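The Robot That Learned to Give Up
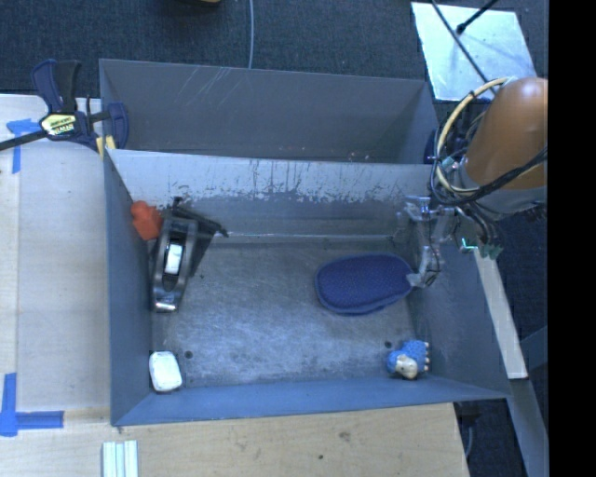
For years the standard way to grade a robot that picks things out of a bin was to count what it picked. The group at Starnthorpe thinks this explains a lot about robots that pick things out of bins. A machine paid by the item will keep stabbing at the same hopeless object until somebody goes home. Their method, called Saltorier, grades the arm on what it does when a grasp looks bad, and the test objects seem chosen with some malice: a tape dispenser, a bumpy blue toy that resembles a sheep, and a blue oval pad that lies there offering a gripper very little to hold. The pad, I'm told, is the favorite.

The trick is almost embarrassingly plain. Before closing its fingers, the arm makes a guess at its odds. If the guess is poor, it may nudge the object, try from another side, or move on to something easier. It gets 3 tries, then it has to leave the thing alone. Anyone who has assembled a bookshelf will see the appeal.

Training took 2184 grasps, most of them failures, and the failures did the teaching. An earlier version, Feltov, had been fed 700 grasps that were nearly all good ones. It came out very sure of itself and was beaten on every hard object in the set.

In the final round of 200 trials, run in November, Saltorier cleared more bins than Feltov and wasted fewer moves doing it. It also developed a habit of pushing flat things up against the wall and pinching them there, a move the team says it never asked for and has since put in the title of the paper.

Soft things still go badly. Kwofie, the next version, is supposed to fix that.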